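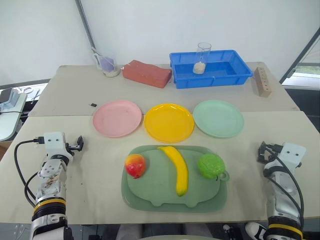 Orvokki Nieminen writes that in her house the toy fruit was always the first thing to get lost, and she asks if it is really worth the trouble to lend it out as a set with plates and a tray. We think it is, and I would like to explain how we do it at Plekedach.

Our fruit stall game is very simple. On the table we put the green tray, and behind it a row of round plates: pink, yellow and mint. The fruit goes on the tray. One child is the seller and the other is the guest, and the guest must ask for the fruit by its name and say on which plate it should come. "A banana on the yellow plate, please" is already a long sentence for a child of three!

With the banana we never have discussions. The red and yellow fruit is another matter, because half of the children say apple and the other half say peach, and Kiyoshi Morikawa lets both groups be right. The bumpy green one has had many names. I have stopped correcting them, and to be fair I am not sure myself. 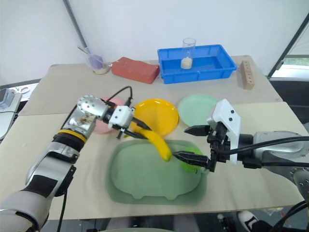
Photo: Marisa Mazza / Plekedach

Families who borrow the game can keep it for 18 days. Please bring back the tray together with the fruit, also if one piece is missing. We would much prefer to have six pieces out of 7 on the shelf than to wait a month for the last one to come out from under a sofa. You do not need to pay for a single lost fruit. For a lost tray we ask a small amount, as it is difficult to find another one of the same form.

About cleaning: warm water, a little dish soap, and a soft cloth. Please do not put the plates in the dishwasher. In August we received two of them back in a shape that was no longer round.

Endang Nugroho has also written a sheet with the fruit names in four languages, and it is in the lid of each box. If your language is not there, write the words on the back and we will add them to the next printing. The fruit boxes are on the low shelf by the door, next to the puzzles.

Concetta Rizzi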